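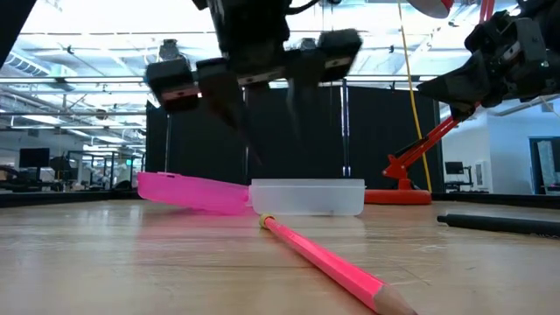 Pink pencil and pencil case on a wooden tabletop.

Ollamholm Visitor Pass: Frequently Asked Questions

The Ollamholm Visitor Pass covers the island ferry, the local bus and entry to the main sights. The questions below are the ones our office gets most often from guests and from travel agents who book for them.

What does the pass include?
One return crossing on the Siment ferry, unlimited rides on the island bus, and entry to the lighthouse, the salt museum and the walled garden. Guided walks and boat trips to the seal rocks are booked and paid for separately.

How long is it valid?
Three days in a row. The first day is the day you cross, even if you take the last boat. If you arrive in the evening, you can ask for the pass to start the next morning, but you have to ask when you book.

How much does it cost?
An adult pass is 895 kronor. Children under seven travel free and do not need a pass, but they do need a ferry booking. There is no senior rate at present.

Can I get a refund?
Unused passes can be refunded up to the day before travel, less a handling fee of 70 kronor per pass. Once the first crossing has been scanned, the pass can't be refunded. If the ferry company cancels your crossing, we will move your dates at no charge or pay back the full amount, whichever you choose. 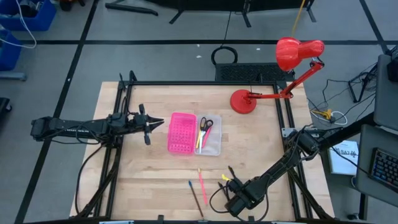
Can I bring a bicycle on the ferry?
Bicycles are carried on every crossing and cost 200 kronor return. Book the space along with your own ticket. Bikes are not carried on the bus.

Is the island open in winter?
The ferry runs all year. The lighthouse and garden close at the end of October and reopen in the spring. The salt museum stays open on weekends, except in January. A winter pass is sold at a lower price and covers only the ferry, bus and museum.

Where do I pick up the pass?
Most guests use the version sent by email, which can be scanned from a phone. Printed passes are handed out at the Gerov Travel desk inside the ferry terminal. The desk opens 45 minutes before each departure. Bring your booking number and a photo ID.

I am a travel agent. How do I book for a group?
Groups of ten or more are handled by our trade office, run together with Wanyama Tours. Send the group name, the dates and the number of adults and children. We hold the space for 14 days without a deposit.

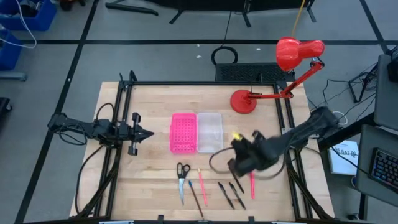

After that we need a final list of names and full payment, or the space goes back on general sale. Small changes to the list can be made until noon on the day before travel. Larger changes depend on how full the boat is, and in July it usually is full. Agents who sell the pass regularly can ask for an account and be invoiced monthly.

Who do I contact if something goes wrong during my stay?
Call the terminal desk first, as they can see your booking. For complaints or claims after the trip, write to Jonatan Nyberg at the visitor office. Include the booking number and copies of any receipts.

Comments (4)

birgit_m
Does the bus meet the last boat? We have two big suitcases and the hotel is at the north end.

Ollamholm Visitor Office
Yes, the bus waits for the last boat every day except Thursday. On Thursday evenings you need to order a taxi before you cross.

paddle2293
Had to change our dates by email and got the new passes the same afternoon. The garden was the best part, go before lunch.

Keith R.
Still waiting to hear about a senior rate. I asked last year too.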